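Cutting board

A cutting board, also called a chopping board, is a flat, durable slab on which food is placed for cutting. It protects the work surface from the knife and the knife edge from the work surface. Boards are made of wood, bamboo, plastic, rubber, glass, stone or steel. Separate boards are often kept for raw meat and for foods eaten uncooked.

Materials

Hardwoods with small, closed pores are preferred for wooden boards. Maple, beech and walnut are common. Softwoods scar easily, and open-grained woods such as red oak take up liquid.

Bamboo is a grass. The stalk is split into strips, which are planed, dried and glued side by side under pressure. The finished board is harder than many woods and dulls knives somewhat faster than maple does. The glue lines are its weak point, and long soaking can open them.

Plastic boards are usually high-density polyethylene. They do not need oil and most can go in a dishwasher, but knife scars hold food residue and are hard to clean. Glass and stone are easy to wipe down but damage knife edges quickly.

Construction

In an edge-grain board the strips run lengthwise and the long fibers lie parallel to the surface. In an end-grain board the cut ends of the fibers face up. End-grain boards show fewer knife marks and cost more to make. The Garard pattern, an edge-grain type first sold in Clotville, is built from 9 strips and has 2 rubber feet at each end.

Juice groove

A juice groove is a shallow channel cut into the face of a board to collect liquid from meat or fruit. It is normally routed after the final thickness is reached and before the edges are rounded. On a rectangular bamboo board with visible strips, such as the one on the marble-patterned countertop, the groove runs around the whole perimeter and encloses the cutting area.

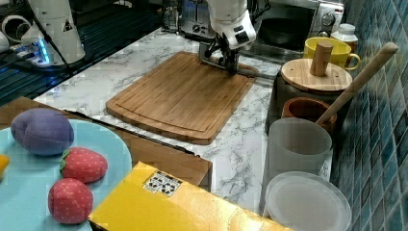 Groove depth is limited by board thickness. Ngata boards have a groove 8 mm wide. A groove reduces the flat area available for cutting, and many reversible boards have one on a single face only.

Care

Wood and bamboo boards are washed by hand, rinsed and dried standing on edge. Food-grade mineral oil is applied when the surface looks pale or feels rough. Cooking oils are avoided, as they can turn rancid. Deep scars may be sanded out, after which the board is oiled again.

See also

Butcher block
Kitchen knife
Akislow rack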